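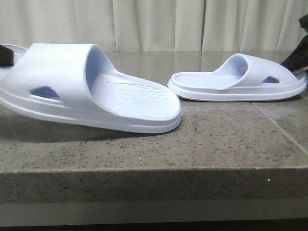 1/ Foam slides and the "recovery footwear" business. A thread, and a grumpy one.

2/ Every shop on the Brisley high street now has a shelf of thick moulded sandals with the word "recovery" on the box. Recovery from what? I walked to the shop.

3/ The Trorkley leaflet says their sole "returns energy to the tired foot". I wrote and asked how they measured that. Got a reply in September with a discount code and no answer.

4/ Giseteo at least mention a study. I asked to read it. 14 people, 6 of them staff, wore the slides for an evening and were asked if their feet felt nice. Their feet felt nice. Mine feel nice in socks.

5/ I'm not saying soft shoes are bad. White foam slides are comfy, you can rinse them under the tap and they're fine for putting the bins out. That's worth 20 quid to me. It isn't worth three times that with "clinical" printed on the strap.

6/ Tomás Bragança replied to my last thread to say his plantar fasciitis cleared up in a pair. Glad to hear it, Tomás. You also told us you'd stopped running for the whole summer. Which one did it?

7/ And the reviews. Cárdenas boast of 1000 five-star ones. I read as many as I could stand. Most say "arrived quickly, lovely colour". Lots were written the day the parcel came, so I don't see what anyone had recovered from by then.

8/ If your feet hurt for weeks, see someone who looks at feet for a living. If they don't, buy the cheap pair and check the size, they come up big.

9/ Still waiting on Trorkley. Will post their answer if I get one.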